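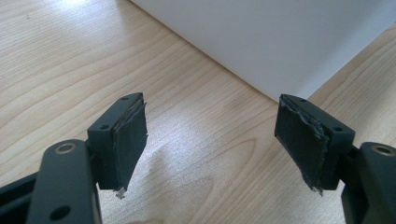
By the Avetholm workshop, table section
Updated 26 May 2019

4. The tabletop: first cleaning, oiling and placing of things

This section is for the Malum table with the light wood top, in the width of 800 mm. If you have the table with the painted top, please go to section 5, as the oil must not be used on paint.

Please read the whole section one time before you start. The work itself is not difficult, but some steps have a waiting time, and it is better to know this in the morning than in the evening.

About the surface

The wood of the Malum top is pale, between beige and honey, with fine wavy grain lines. Every top is a little different. Small dark specks in the wood can be natural and they are not a reason for complaint. If you try to sand them away you will make a hollow in the surface, and the speck will often still be there.

The top comes from our workshop with one thin coat of oil. This coat protects the wood during transport. For daily use a second coat is needed, and we recommend to give it before you put the table in its final place.

What you need

– The bottle of Kairys table oil from the package (300 ml)
– Soft cotton cloths without color, at least three
– The fine sanding pad from the package
– Lukewarm water and a little mild dish soap
– A metal container with a lid, for the used cloths

4.1 First cleaning

1. Take everything off the tabletop, also the packing paper and the foam corners.
2. Wipe the dust away with a dry cloth. Move the cloth in the direction of the grain.
3. Put a few drops of soap in the water. Make the second cloth wet and wring it out very well. It should feel damp in the hand and it should not drip.
4. Wipe the whole top, then the edges. Do not stop in the middle of the top, as a line can remain where the water has dried.
5. Dry immediately with a clean cloth.
6. Leave the table for one night with nothing on it.

Note: After the cleaning the surface can feel slightly rough. The water lifts the small fibers of the wood. This is normal and it is corrected in the next part.

4.2 Second coat of oil

Work in a room with good air and normal room temperature. Direct sun on the tabletop is not good for this work, the oil becomes sticky too fast. Soft daylight from the side is the best light, because you can see every place that you have forgotten.

1. Go over the surface with the fine sanding pad, with almost no pressure, always along the grain.
2. Remove the dust. Take your time with this, also under the front edge, where it likes to stay.
3. Shake the bottle and pour a small amount of oil on a cloth. Do not pour it directly on the wood.
4. Spread the oil in a thin layer, from one short side of the table to the other.
5. Wait fifteen minutes. Pale places that look dry can receive a little more oil.
6. Take a new cloth and wipe off all the oil which the wood did not take in. The surface should not look wet when you have finished.
7. Let the table dry for two days before light use.

The oil is fully hard after 9 days. Until then please use no water on the top, and do not leave anything on it for a long time.

Caution: Cloths with oil can start to burn by themselves when they lie in a heap. Put them in the metal container, cover them completely with water and close the lid. Then bring them to your local collection point. Do not put them in the kitchen trash.

Caution: Keep the oil away from children and animals.

4.3 Placing things on the table

Many customers write to us about marks on the wood, and most of these marks have the same cause – a large object with a flat bottom, which was put on the table too early or was pushed over the surface. White boxes, white panels and similar pieces need the most attention. They can leave a pale line along the bottom edge, and the oil can also make the lower edge of the white piece yellow.

1. Wait until the oil is fully hard (see 4.2).
2. Turn the object and look at the underside. Remove sand, staples and remains of glue.
3. Put the small felt dots from the package under the corners. For a long panel, put one more in the middle.
4. Lift the object and set it down from above. For a large piece ask a second person to help.
5. If the position is wrong, lift again. Do not push, even when it is only a short distance.
6. Move the object a little in the first weeks, so that air and light reach all parts of the wood.

Note: Light wood becomes a bit darker and warmer in color with the daylight. The wood under a box or behind a panel changes more slowly. When you take the object away, you will perhaps see its shape on the table. The difference becomes weaker after some weeks in the light. It is not necessary to oil again for this reason.

Note: If a panel should stand along the table in a straight line, do not mark the line with adhesive tape. Some tapes pull out the oil. A long strip of paper, laid flat on the wood, does the same work.

4.4 Daily care

Wipe with a dry or slightly damp cloth. Remove water, coffee and wine at once, and use a coaster under cups. Sprays for glass or bathroom must not be used, and also no cream with small grains in it.

When the surface looks dull or drinks water quickly, it is time for new oil. In a house with heating this happens usually at the end of winter, and for this reason we oil the tables in our own showroom every February. Follow 4.2 from step 1. The bottle in the package is enough for several coats if it is closed well after use.

4.5 Small damage

A shallow scratch: rub with the sanding pad along the grain, then oil this place and the area next to it.

A small dent: lay a damp cloth on it for an hour, let it dry overnight, then sand and oil.

A white ring from a glass: try first with oil only. If it is still there on the next day, sand very lightly.

For deep damage, write to the Avetholm workshop and add the number from the sticker under the tabletop.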